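Search this forum
Advanced search

Posted in: Kitchen & Table > Plates, Bowls & Flatware > General Grumbling

Rimmed plates vs. coupe plates: is the rim doing anything?

saltlick_906
We're replacing our everyday dishes after a shelf let go in December and took most of the Makness set with it. My wife wants coupe plates, the ones with no rim that curve up like a satellite dish. I want rims. She asked me to explain why and I said "for your thumbs," and have been losing ever since. Give me better material.

pemberdine
Thumbs is the whole argument. You picked the right one and then delivered it badly.

Also the rim keeps gravy off the table when somebody carries the plate at a slant. We have a kid who carries everything at a slant.

GrovesAndCo
Coupe. A standard dinner plate is 11 inches across and on a rimmed one you lose a good chunk of that to decoration. You're paying for real estate you can't build on. I switched to the Trivcombe coupes two apartments ago and the same cabinet holds the same number of plates with more dinner on each.

pemberdine
More dinner on each is what got me to the doctor, Groves.

tin_lid
Restaurants went coupe because it photographs well from overhead and the sauce can be smeared all the way out. If you don't smear your sauce, you have no need of one. I used to bus tables and you can stack rimmed plates up your arm. Try that with coupes and you will be introduced to the manager.

GrovesAndCo
How many plates is saltlick stacking up his arm on a weeknight?

saltlick_906
Two. But I'd like the option.

Faraji Mosoti
I sold tableware for 6 years, so take this with the usual suspicion. People came in certain about shape and went home having chosen on weight. Pick up the plate with one hand, out at the end of your arm, and imagine it has lasagna on it. The heavy Meireles stoneware is lovely, and I watched a lot of it come back. Coupes tend to be thicker at the edge, so they chip less, but they also ride up on each other in the stack and rattle whenever a truck goes by. Rims nest better. I own rims. I sold mostly coupes.

hollisbee
So the salesman owns rims. Case closed?

Faraji Mosoti
I got them at the employee discount. They were a discontinued green. I wouldn't build a case on it.

quartermoon_diner
Nobody has mentioned color yet, and color is the only reason I'd pay extra for a rim. A colored rim with a pale middle gives you something cheerful to look at on the shelf and the food still looks like food. Solid-color plates are a mistake you make once. I had solid teal. Scrambled eggs on teal, think about it.
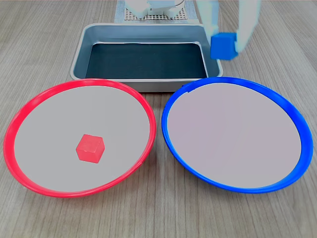
Red rim, blue rim, pale middle on the red one.

That red is about what I'd want, a proper loud one. I would also like it to be known that my sister has the all-black Grurovska set and every plate shows every fork mark she has ever made.

GrovesAndCo
Those look like they belong at a birthday party.

quartermoon_diner
You say that like it's a problem.

tin_lid
I'm with quartermoon on the color but I'd want ceramic. Plastic and a steak knife don't get along.

hollisbee
If you get two rim colors, each of you has your own and you can tell who left theirs in the sink.

pemberdine
We tried that. We already knew who left it in the sink.

saltlick_906
Update: showed her the thread. She read the lasagna test, went and did it in the store with a rimmed plate and a coupe, and said the rim was "easier on the thumb." I said nothing. I want credit for that. We are now arguing about bowls.

GrovesAndCo
Coupe bowls.

tin_lid
Groves, all bowls are coupe bowls.

GrovesAndCo
Pasta bowls have rims. Start a new thread and I'll come fight you there.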